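The woman behind Dollside does not want to talk about color. She wants to talk about slats. "Everyone asks about the purple," she says, pulling out a chair. "The purple is easy. You buy the purple. The rack took me a winter."

Dollside is a one-person business that sells children's tableware in sets, with a small wooden rack to keep it on. She runs it from two rooms over a shoe repair place in Vovport, where she moved after 12 years in hotel catering. The catering shows. She stacks plates while she speaks, seemingly without knowing it, and restacks them if I put one back wrong.
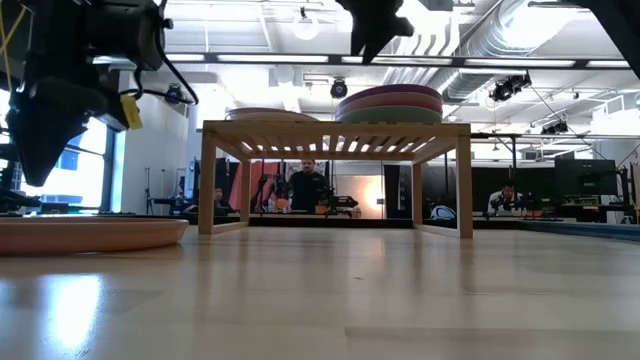

Purple, pink-red and green on the slatted rack, with a beige plate for company.

The rack stands on four square legs, with low rails near the tabletop, and looks like a bench for a very serious doll. Hence the name, I suggest. "No, the name came first," she says. "I was going to make doll furniture. I made one bench and somebody's kid put lunch on it."

That was in March, two years ago. The bench had a solid top then, and crumbs stayed where they fell. Slats let them through to the table, where at least you can wipe. I point out that she has only moved the crumbs. "Down," she says. "I moved them down. People pay for that."

They pay 88 dollars, to be exact, or 97 with the bigger bowls. The bowls are plastic and she is not sorry. Her first supplier, Onis, talked her into a ceramic line called Châu, a name she liked and a product she still owns most of. "It was beautiful. Parents picked it up, looked at their child, and put it down again."
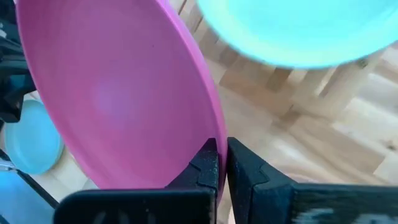

4 min read

Pink plastic, on the other hand, sells itself. So does turquoise. The light blue is slower and the beige hardly moves at all, though she keeps ordering it. "Beige is for the grandparents. They need something to approve of."

I ask whether children can really be taught to put their own dishes away. She takes a moment with this one. Her own method is to give them a low shelf and then leave the room, on the theory that nobody under six tidies for an audience. Does it work? "They stack by color, or by who they're mad at. Big on top of small. I used to fix it after they went to bed." And now? "Now I fix it in the morning."

She has sold 3797 sets so far, a figure she keeps on a card taped inside a cupboard door and updates in pencil. The next rack will be wider, if she can settle the gap between the slats. Too narrow and the crumbs sit there. Too wide and a spoon goes through — she has 56 letters about spoons.

Before I leave she hands me my coffee mug to rinse and watches where I put it.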